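製品情報 遠隔教示システム「Clavo」

製品概要

Clavoは、作業者の操作によってロボットに作業手順を教示するための装置一式です。双腕または単腕のロボットに対し、操作者が手元の操作アームを動かすことで動作を伝え、その一連の動きを教示データとして記録します。プログラムの記述を必要としないため、衣類の取り扱いや商品棚での取り出しなど、対象物の形状が一定しない作業の教示に適しています。

開発および販売は株式会社Droderoが行い、国内の保守はFurkville事業所が担当いたします。

教示方式

本製品では、次の2方式を選択いただけます。

遠隔教示
操作者は操作卓に着席し、頭部側および手首側の映像を確認しながら操作アームを動かします。ロボット側のアームは操作アームの姿勢に追従し、グリッパの開閉は指元のレバーで行います。

直接教示
操作者がロボットのアームを直接把持し、目的の位置まで導きます。把持位置の微調整や、狭い場所への進入角度を示す場合に有効です。

両方式は同一の作業のなかで切り替えることができ、切り替えの時点は記録データに自動的に付与されます。

適用例 衣類乾燥機まわりの作業

乾燥機への衣類の投入および取り出しは、対象物が柔らかく、つかむたびに形が変わるため、座標指定による教示が困難な作業の一つです。Clavoでは、かごの位置、扉の開き具合、アームの進入経路を操作者がその場で判断し、その判断を含めて記録します。 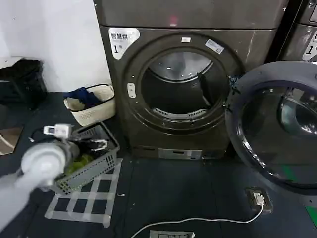 扉を開いた乾燥機の前で、かごの上に小さな白い物を保持するグリッパ

床面にテープ等で基準となる格子を設けておくと、かごの配置を変えた教示を計画的に行うことができます。配置を変更した際は、操作卓の「条件」欄に格子の位置を入力してください。入力のない教示データも保存は可能ですが、検索の対象にはなりません。

適用例 商品棚まわりの作業

瓶、缶などが密に並ぶ棚では、隣接する容器に触れずにグリッパを差し入れる角度の教示が重要となります。手首側の映像は手先の動きに合わせて傾くため、操作卓の画面には水平補正表示を用意しています。補正表示は操作者の確認用であり、記録される映像は補正前のものです。また、窓や照明により映像の一部が白く飽和する環境では、露出を手動で固定することを推奨いたします。 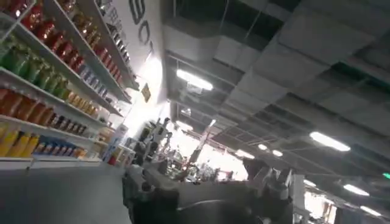 水平補正は初日だけ使い、二日目からは切ったとTapio Lindqvist氏は述べている。傾いたままの映像のほうが手首の向きを把握しやすく、棚板に対する角度の誤りも減ったとのことである。ただし、操作者が交代する際には補正表示から始めるほうがよいとも付け加えている。

水平補正表示の有効・無効は、操作者ごとの設定として保存されます。

主な仕様

操作アーム 2台(左右各1台)
教示用映像入力 3系統
映像記録 毎秒60フレーム
連続記録時間 最長8時間
データ確認用ソフトウェア 「Du」(標準付属)
教示方式 遠隔教示、直接教示
非常停止 操作卓およびロボット側に各1か所

記録データの確認

付属ソフトウェアDuでは、映像、関節角度、グリッパの開度を同一の時間軸上に表示します。やり直しを含む教示は、区間を指定して除外するか、「修正動作」の標識を付して残すことができます。標識の名称は導入時に変更可能ですが、運用開始後の変更には保守窓口への申請が必要です。

設置上の注意

操作卓は、ロボットの可動範囲の外に設置してください。
可動範囲内の床面に電源線または信号線を敷設する場合は、アームおよび台車の経路と交差しないよう固定してください。
直接教示を行う際は、必ず速度制限を有効にし、操作者のほかに非常停止を操作できる者を配置してください。
頭部側の映像入力を移動した場合は、教示の再開前に校正を実施してください。

提供形態

買い取りおよび期間契約の2種類をご用意しております。期間契約には、操作者向け講習および定期校正が含まれます。既設のロボットへの接続可否は機種により異なりますので、型式を明記のうえお問い合わせください。

なお、4月以前に出荷した操作アームをご使用の場合、水平補正表示の利用にはDuの更新が必要です。更新用ファイルは保守窓口よりお送りいたします。

掲載内容は7月12日現在のものです。仕様および外観は、改良のため予告なく変更することがあります。

お問い合わせ先
株式会社Drodero Furkville事業所 Clavo保守窓口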